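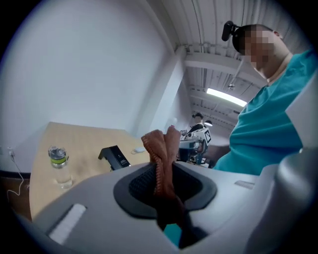
Celeste Villalba says unraveling thrift store sweaters is a waste of a weekend and I should just buy yarn like a normal person. OK. Maybe. But I got 700 yards of wool for 6 dollars on Monday so let me have this, thread time

Threads > Fiber & Yarn > Reclaimed yarn, a rant

1/ Look at the seams before anything else. Turn the sweater inside out right there in the aisle, yes people will stare. You want a seam that looks like a little braid or a row of V's. That one comes apart.

2/ If the seam looks zigzaggy with a bunch of thin threads wrapped over a raw edge, put it back. It was cut from a big sheet of knit and sewn up. You'll unravel it and get a hundred short peices the width of a sweater. Ask me how I know (blue cardigan, Prurndale, still mad)

3/ Tag check. Wool, alpaca, cotton all good. Acrylic is fine for practice. Anything brushed or super fuzzy, mohair blends especially — no. The hairs lock onto each other and you end up pulling so hard it snaps every row.

4/ Also no felted stuff. If somebody ran it through a hot dryer it's basically a blanket now. Stretch it sideways, if the stitches don't open up, leave it on the rack.

5/ Size XL men's section!!! Same price at my store, way more yarn. The women's rack at the Clelmont store gets picked over by ten anyway.

6/ Wash it first? Fight about this in the replies. I wash first. Telma Rivadeneira washes after, in the skein, and her yarn looks better than mine so idk

7/ Taking it apart: sleeves off, then the collar, then side seams. Seam ripper or tiny scissors, good light, go slow. Find the chain end and if you're lucky the whole seam zips out in one pull. Best feeling in the world. If you're not lucky it's an hour of snipping and you will nick a stitch, everyone does

8/ Start unraveling from the TOP of each piece, the bind-off end. I did my first one from the bottom and fought every single stitch, then cried, then put it in a bag for a year

9/ Wind as you go. Do not let it pile up on the floor. I know it looks fine on the floor. It is not fine. I wind around the back of a chair, some people use a niddy noddy, a big book works too

10/ Tie the skein loosely in a few places with scrap cotton before it comes off the chair. Figure eight ties. Skip this and you've made a nest

11/ Now it looks like ramen. Soak in lukewarm water with a bit of wool wash, half an hour, squeeze it out in a towel, hang it up. Most of the crimp goes away by itself. I used to hang a soup can off the bottom and it just made the yarn thin and sad when I knit it, don't bother

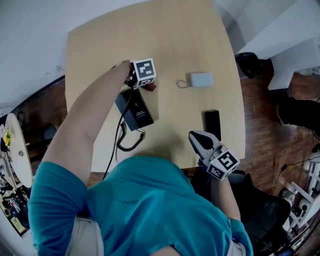

12/ Weigh it, write the grams on a scrap of paper, tape it to the ball. What sweater it came from too. I have a whole drawer of mystery gray and I can't tell which ones go together

13/ Math for yardage: measure off 10 yards, weigh that, then do the total. You need a scale that does tenths of a gram. My kitchen one doesn't so my first guess was off by 146 yards and I ran out in the middle of a sleeve. A sleeve!!

14/ What to make: hats, dishcloths if it's cotton, stripes of anything. I wouldn't start with a sweater, you get knots and joins all over and they show

15/ ok the bus is here. Will post the finished hat if it ever gets finished. It's been on the needles since July

Comments

Abelardo Fuentealba
Number 2 should be printed on the wall of every thrift store. Lost a really nice merino that way

Telma Rivadeneira
wash after!! dust comes out so much better once it's in a skein. also you tie yours too tight, I've told you

Benjamín Navarrete
What do you do with the sewing thread from the seams, toss it? Some of mine comes out in long enough bits to use again

Celeste Villalba
I said a waste of a weekend and then you describe crying over a bag for a year

Ettore Caruso
Is the XL thing true for cotton too? Asking before I drive over to Clelmont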